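Arm Cell Inspection Checklist w/ comments, Menham bench, small printed arm
Done by: Vega Llorente. Copy to Rocío Xolalpa. Oct 27, 2026
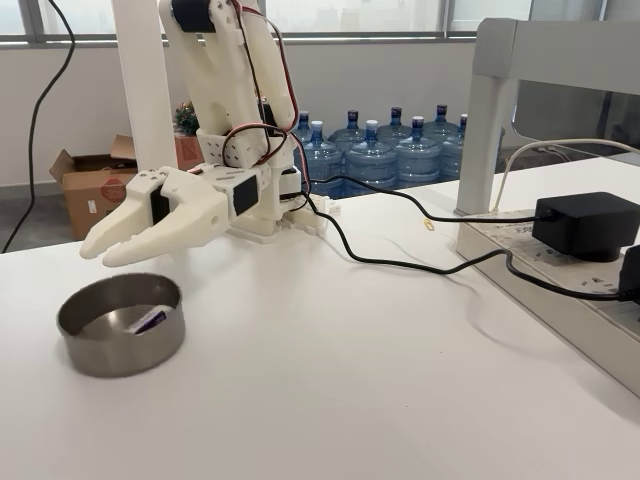
Cycle counter read 1,914 at start of check. Last full inspection was August, so everything gets looked at, not just the wrist. Marks are OK / FIX / WATCH. Comments under each line, sorry for the shorthand, had to give the bench back by lunch. Main thing this round is the wire bundle. Red and black, comes down the right side and loops out wide round the middle joint before it heads back to the base. Too much slack for my taste. Gripper fingers open for the tip check, bowl with the one purple and white packet is the pick target, same as last time.

1. BEFORE TOUCHING ANYTHING

1.1 Stop program, arm parked, nobody else logged in to the controller. OK
Stesau job was still in the queue. Paused it. Rocío please don't restart until you read section 3.

1.2 Power off at the strip before hands go near the joints. OK
Pull the adapter, don't trust the switch.

1.3 Safety glasses. OK

1.4 Reach area clear. WATCH
Paper clip on the table by the shelf leg. Small yellow one. Picked up after. Please keep clips and staples off this bench, one got into the Cormier arm and we lost a gear.

2. BASE AND MOUNTING

2.1 Base sits flat, no rock when pushed by hand. OK
Pushed from all sides with power off. Slight creak, no movement.

2.2 Cracks in printed base. OK
Went round the cutouts with the flashlight. Layer lines only. The inside corners are where the old one split so look there first.

2.3 Base joint, play side to side. WATCH
A bit more than August. Within what we allow but going the wrong way. Check again in 2 weeks.

2.4 Base screws. FIX
One backed out half a turn. Tightened by hand, no driver on these, the plastic strips. Paint mark added so we can see if it walks.

3. WIRES AND CABLES

3.1 Bundle along arm, rubbing or flat spots. FIX
No bare copper anywhere. Loop at middle joint stands out far enough to snag on something. Want one more tie above the joint and one below, loose enough to slide. Do NOT pull it tight, joint needs the slack at full bend. Ties are on order from Stasten.

3.2 Servo plugs seated. OK
Upper one was fine. Wrist one fine. Gripper one I reseated anyway, it felt soft going in.

3.3 Cables at base, strain. WATCH
They run across open table to the strip. Would like them clipped down so a sleeve dosen't drag the whole arm. Not today.

3.4 Power strip. OK
No scorching, no buzz. Plugs firm. Strip lays loose under the shelf, screw it down when someone does 3.3.

3.5 Adapter warm to touch after run? OK
Warm, not hot. Checked by hand straight after the test in section 6.

4. JOINTS AND SERVOS

4.1 Upper joint servo, housing screws. OK

4.2 Upper joint, noise on slow sweep. OK
Usual whine near the top. Same as before.

4.3 Middle joint bracket, the piece with the square holes. WATCH
Pale stress line at one hole. Could be a print mark. Dot of marker at the end of it, if the line passes the dot then swap the bracket. Spare is in the Menham drawer, bag says "mid brkt rev 2".

4.4 Wrist servo, holding. OK
Held the test weight, no sag that I could see. Horn screw snug.

4.5 Grease. N/A
These are dry. Whoever wrote "lube monthly" on the old sheet, please cross it out. That was for the Cormier unit.

5. GRIPPER

5.1 Finger tips, wear. OK
Lower tip has a shiny patch. Not worth a reprint yet.

5.2 Fingers open fully, no stick. OK

5.3 Fingers close square. FIX
Upper finger landed a hair to one side. Loosened, lined up on the card gauge, tightened. Closed it 10 times after, good each time.

5.4 Gripper servo mount. OK
Wiggled it. No play.

5.5 Clean. OK
Dry cloth only. Alcohol made the last set go chalky.

6. TEST RUN

6.1 Power on, arm homes without hitting anything. OK
Stand back for this one. Hand on the plug.

6.2 Full slow sweep, watch the bundle. OK
Watched the loop the whole way. Clears the joint but swings more than I like, see 3.1.

6.3 Pick packet from bowl, 10 tries. WATCH
9 out of 10. The miss was with the packet leaned up on the side of the bowl, upper finger hit the rim first and pushed the bowl over a little. Straight sides don't help. Either teach a steeper approach or find a shallower dish. Rocío has opinons on this, leaving it to her.

6.4 Bowl position. FIX
No mark on the table for it. Put down tape corners after the run so it goes back to the same spot. If you move the tape, re-teach the pick.

6.5 Stop from software mid move. OK
Stopped right away. Arm drops a touch when power is pulled, normal, keep your fingers out from under the gripper.

7. OPEN ITEMS

- ties on bundle, above and below middle joint (3.1) Vega, when Stasten box comes
- clip base cables, screw down strip (3.3, 3.4) whoever is free
- steeper pick approach (6.3) Rocío
- recheck base play and bracket line (2.3, 4.3) Vega, 2 weeks
- cross out lube line on old sheet (4.5)

Result: OK to run at slow speed. Full speed after the ties are on. Stesau job can restart at slow, tell them it'll take longer.

Comment, R. Xolalpa: Read it. Stesau restarted at slow. I'd sooner change the approach than the bowl, the dish we tried in August slid all over. Will teach it from the open side and rerun the 10. Also the card gauge is bent, making a new one.

Comment, V. Llorente: fine. Save the old program first under a differnt name pls

Contact: Menham bench desk | Copyright Menham | Back to top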